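Part-time Bookings and Front Desk Assistant
Mostdale Assembly Rooms, Stasstead

Sixteen hours a week, mornings mostly, plus every other Monday evening when the choir has the main hall and somebody has to find the key to the piano.

Mostdale is a set of four rooms for hire behind the old corn exchange in Stasstead. We let them to dance classes, wakes, model railway people, a pickling group and one very loud chess club. Last year we took 976 bookings, of which 159 were moved at least once, usually by telephone and usually at lunchtime. You would be the one answering.

The work is as follows. You keep the diary. You send out invoices and then, a month later, send them out again more firmly. You show prospective brides the garden room and let them down gently about the parking. You set out chairs, up to 126 of them, and you put cloths on the tables when the hirer has paid for cloths.
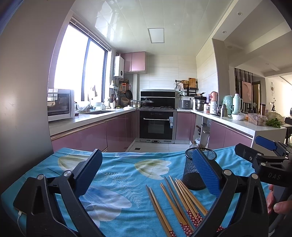 The diary lives on a system called Zupan, which was chosen before any of us arrived and which has opinions about bank holidays. We will train you on it. If you have used it before, please say so in your application and we will try not to sound too eager.

You should be able to write a civil email, add up, and lift a folded trestle with help. Experience in a theatre, school office or busy pub would suit us very well. A sense of humour is welcome but does not need to be demonstrated in the covering letter.

Pay is £12.90 an hour, with holiday on top and as much tea as you can stand. The contract runs for a year from September. There is a bus from Sturkum that stops nearly 700 yards from our door, uphill.

To apply, send one side of A4 and the name of a referee to Asnakech Berhe, Rooms Manager, at the Stasstead address. No CVs with photographs, please. Interviews will be held in the small committee room, unless the picklers have it, in which case come to the kitchen.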